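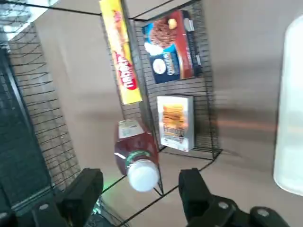

Garnville, 22 Feb 2020

How to get the last of the sauce out of a plastic bottle

Start with the cap closed. Turn the bottle cap-down and lean it in a mug or a tall glass, then leave it for 12 minutes. Thick sauces such as Huaranga pepper relish need longer, and a cold bottle is slower than one kept in the cupboard.

Hold it by the neck and flick your wrist down twice over the sink. Open the cap and squeeze from the base end with flat hands.

If sauce still clings to the sides, add a teaspoon of vinegar — water works too, but it thins the taste. Close the cap, shake, and pour what comes out into a pan. It makes a good base for beans or a quick glaze.

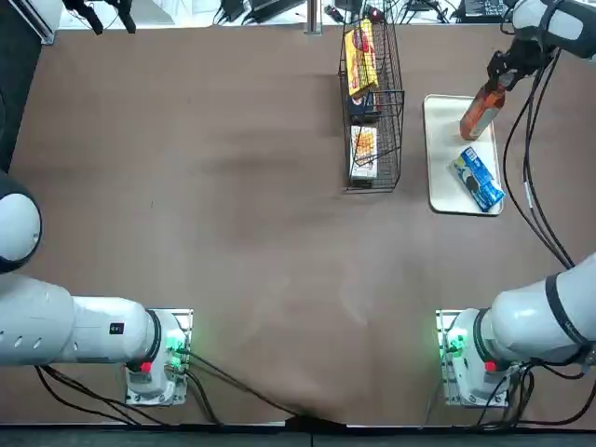
A brown tabletop with the lower middle kept clear.

Wipe the thread of the cap before you put it back on. Dried sauce there stops it from sealing.

For recycling, rinse the bottle with warm water, let it drain and screw the cap on again. Peel off paper labels if your local center asks for it.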